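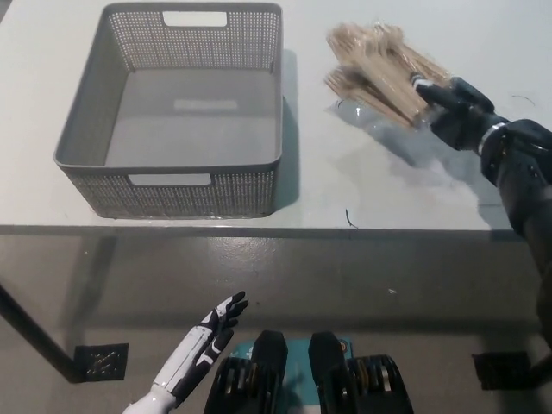

Chapter 3

The Athlete Between Games: Rest, Routine and the Long Season

When Cristian Zapata was a second-year point guard at Elville, he kept a notebook in the side pocket of his gym bag. He wasn't writing about plays or shooting percentages. He was writing down what time he fell asleep. His coach had asked every player on the team to do it for the month of January, and most of them gave up after a few nights, as most of us would. Zapata kept going, partly (he told us) out of stubbornness and partly because he liked having something to do with his hands on the bus. By the end of the season he had a record of nearly every night from the first practice to the last game, and when he sat down with it in May he found something he hadn't expected to find. His worst stretch of the year, a run of games in which he had felt slow and cross and had twice been benched before halftime, had begun a full week after his sleep fell apart. He had blamed his shoes. He had blamed a teammate. He had even, for a little while, blamed a change in the brand of ball the league was using.

We begin this chapter with Zapata's notebook because it gets us to a question that students of sport are often slow to ask. The first two chapters dealt with the things that happen when an athlete is training or competing: how practices are planned, how skill is built up over weeks and months, how a coach decides who plays and for how long. Those hours are the ones we see. If you add them together, though, they come to a fairly small slice of a player's life, even in a demanding program. A college basketball player may practice for two hours on a Tuesday-style schedule, lift weights for part of a morning, and sit through a film session before supper, and there is still a great deal of the day left over. What goes on in those leftover hours? Who, if anyone, should be in charge of them? And how much difference do they make when the ball goes up?

You probably have some opinions on this already. If you have played on a team yourself, you will remember the coach who wanted everyone in bed by ten, and you may also remember how closely the rule was followed. If you have only ever watched from the stands, you have surely heard a broadcaster say that a team looked tired, or that it had "no legs" in the fourth quarter, and you may have wondered how anybody could tell. Hold on to those opinions. We will come back to several of them before the chapter is through, and it can be a good deal more useful to test a belief you really hold than one you've picked up five minutes ago for the sake of a class.

A winter at Liltavdale

Much of this chapter follows one team through one season. The Liltavdale women's volleyball club plays in a small regional league, with matches that run from early fall well into spring, and with bus trips that can eat up most of a weekend. Its head coach, Josiane Lemaire, let us read her planning calendar and was patient with a very large number of phone calls. The players have day jobs or classes, or both. They aren't professionals in the sense that a reader might picture from television, with chefs and private trainers, and we chose them for that reason. The problems they face are the problems that most athletes face, and most of the students using this book will end up working with athletes a lot more like them than like the famous ones.

Lemaire came to coaching from distance running, where rest is argued over endlessly, and she was surprised by how little her new sport seemed to talk about it. In her first year she kept the practice calendar she had inherited. It called for hard sessions after every loss and lighter ones after a win, on the old idea that a beaten team needs work and a winning team has earned a break. It seems fair, doesn't it? The trouble was that her team's losses tended to come in clumps, usually at the tail end of a long road trip, and so the calendar handed its hardest practices to the players at just the point when they had the least left to give. By February she had two starters out with sore knees and a third who had quietly stopped enjoying herself.

The next fall she threw the calendar out. In its place she drew up a plan that set the weight of each practice by travel and match load, and left wins and losses out of it altogether. She moved one evening session to the late morning. She asked her captains to settle among themselves what the bus should be like on the way home, and they chose lights off and music through headphones only, with a card game allowed in the back two rows. You will find a simplified version of her plan in the second section of this chapter, along with the notes she wrote beside it, some of which are rather blunt about her own mistakes.

Did it work? We'd like to be able to tell you that the club won the league. It finished in the middle of the table, one place higher than the year before, and a single place can come down to a lucky bounce. What did change was attendance at practice, which went up, and the mood in the locker room, which every player we spoke with brought up before we had the chance to ask. Lemaire is careful about what she claims. She believes the new plan helped, and she also points out that she had a taller team that year.

What we mean by recovery

The word "recovery" will turn up on nearly every page from here on, so let's take a moment over it. In everyday speech we recover from something bad, such as a cold or a shock. In sport the word is wider than that. It covers all the ways that a body and mind return to a state in which they can train or compete well again after a normal amount of effort, with nothing having gone wrong at all. Sleep is the largest part of it. Food and drink come next, and then the less obvious things: time away from the gym, friendly company, a quiet hour, a walk around the block with the dog.

It will help to keep two kinds of recovery apart in your mind. Short recovery is what happens between one effort and the next on the same day, as when a swimmer rests between heats or a bench player cools off during a time-out. Long recovery takes place over days and weeks, and it is much harder to see. An athlete can feel perfectly fresh on a given morning and still be running down slowly, a little more each week, in the way that a savings account can look healthy right up until the bills arrive. Most of the mistakes described in this chapter come from treating a long problem as if it were a short one. Zapata's week of bad games is a good case to think with. A single nap before tip-off wasn't going to mend it, although he did try.

We should also say a word about disagreement. Sivaprasad Bhat, who read an early draft of this chapter and has coached both cricket and track, worried that we were making rest sound like a kind of medicine that can be handed out in the right dose. Players differ, he reminded us. A routine that settles one will make another restless, and a coach who pushes a single bedtime on a whole team may do more harm than good. We think he is right, and the third section was rewritten with his letter open on the desk. Where we still part company with him is on travel, which he feels is given too much blame. You may want to read that section twice and decide for yourself.

How the chapter is laid out

Section 3.1 looks at sleep, and at the ways teams have tried to keep track of it, from paper notebooks like Zapata's to the wrist devices that many programs now hand out in preseason. Section 3.2 is about the calendar: how matches, practices and travel can be spread across a season, and what tends to go wrong when they are bunched together. Section 3.3 turns to the differences between players. Section 3.4 deals with the question of who decides, and it is the part of the chapter most likely to start an argument in class. An athlete's evenings are her own, after all, and a coach who cares about rest can slide into prying without ever meaning to.

Before you read on

Set aside a page in your own notebook and, for the next week, write down when you go to bed, when you get up, and one short sentence about how the day felt. Don't try to improve anything. Bảo Tạ, who has taught this course at Dobson for many years, asks his students to fold the page over each night so that they can't see what they wrote the night before, and he finds that the sentences come out plainer that way. Bring the page with you when your class reaches Section 3.1. You won't have to show it to anyone unless you'd like to.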